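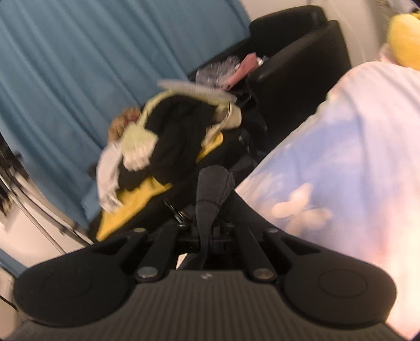 What is a "married" piece of furniture?

It is an antique made up of two or more parts that started life on different pieces: a bookcase top set on somebody else's desk, a tabletop screwed to a stranger's legs. Both halves may be old, and they may even be the same age. They just weren't made for each other.

The trade has used the word for generations, and as a euphemism it has held up well. A married secretary sounds respectable. A secretary bolted together in a barn from whatever was lying around sounds like what it usually was.

I own one. Lot 704 at the Leckie spring sale in Grulport was listed as "mahogany secretary bookcase, 19th century and later," and I have since learned to fear the last two words. "And later" can mean a replaced hinge. It can also mean everything above the waist. I was bidding from my kitchen through Zendulus, a bidding site with a large green button and no conscience, and I got it for $500, which felt like robbery until I worked out who was being robbed.

It took two men and a blanket to get it up my front steps. Once it was against the wall, with the afternoon light coming in sideways, the truth was available to anyone with eyes. The bottom half was a deep red brown, faded along the front edge where a couple of centuries of forearms had rested. The top half was the color of tea with too much milk. Someone had tried to introduce the two with a coat of stain, and the stain had taken sides.

Marriages happened for ordinary reasons. Big case furniture was built in sections so it could be moved, and sections get separated. An estate was split between heirs, one of whom got the bookcase and one of whom got the desk, neither of them speaking to the other. Ceilings were lower in the new house, so the top went to the attic and the mice. A dealer later ended up with an orphan bottom and an orphan top, and noticed that a whole thing sold for a good deal more than two halves. For much of the last century there was a steady living to be made this way, and some of the work is so good that it has become collectible in its own shamefaced fashion.

Plenty of it isn't good, and you can learn to catch the bad ones in an afternoon. Start at the back, which is where cabinetmakers stopped showing off. The backboards of both sections ought to agree with each other about how wide a board should be and which direction it should run. If the bottom has rough horizontal planks and the top has neat vertical panels, ask why. There are innocent answers. You won't hear them very often.

Then pull out drawers, top and bottom, and lay them side by side. Dovetails are as close as furniture comes to handwriting. A maker who cut them thin and steep downstairs would not have cut them fat and lazy upstairs. Mine had hand-cut dovetails in the desk and, in the little drawers inside the bookcase, a row so regular that only a machine could love it.

The join itself is the best gossip. On a true piece, the top sits inside a molding, and that molding is almost always fixed to the lower section. Lift the top off, with help, and look at the surface underneath. It should be raw or secondary wood, because nobody wasted good veneer on a place no one would ever see. If you find a fine polished surface under there, complete with an old ink ring, your bottom half spent its youth as a freestanding desk and was perfectly happy.

Proportions count as well, though they're harder to argue about at a preview with a flashlight in your teeth. A top is normally a little narrower and a good bit shallower than what it stands on. When a bookcase has been cut down to fit, the outside doors tend to look pinched, and the glazing bars meet in places they never intended to. My top is 3 inches narrower than the molding meant to receive it. Someone filled the gap with strips of pine and, I suspect, bad language.

Does any of this matter? To your wallet, it does. The rule of thumb I was quoted at the Leckie counter, by a woman who did not look up from her sandwich, was that a marriage knocks 75 percent off what the same thing would bring if it had always been one thing. She offered this after I had paid. The discount is steeper for formal pieces and kinder to country ones, where buyers expect a cupboard to have had a rough time of it.

That is bad news for an investor and rather good news for a person who needs somewhere to put books. A declared marriage is one of the last cheap ways to own real old wood with real old wear. The important word is declared. Ask the house for a condition report in writing, and ask in so many words whether the sections are associated. "Associated" is the polite catalog term, and a specialist who has been asked directly will generally use it. "Probably always together" is not an answer to anything.

As for repairs, resist the urge to make the halves match. A tub of Medisero paste wax was pressed on me by a neighbor, and I used it on both sections out of fairness. The bottom glowed. The top turned a shinier version of the wrong color. A restorer in Grulport has offered to tone it down for more than the whole secretary cost, and I have told him I'll think about it, in the voice people use for that.

For now it holds cookbooks upstairs and unpaid bills below. The left door swings open by itself at night, toward the kitchen, and I've wedged it with a folded page from the sale catalog.

More in Furniture

Reading a Dovetail Without Your Glasses
"After," "In the Manner Of" and Other Catalog Words That Cost Money
The Case for Brown Furniture, Again
Veneer: When to Glue and When to Walk Away
Preview Day Manners
What Your Drawer Pulls Are Hiding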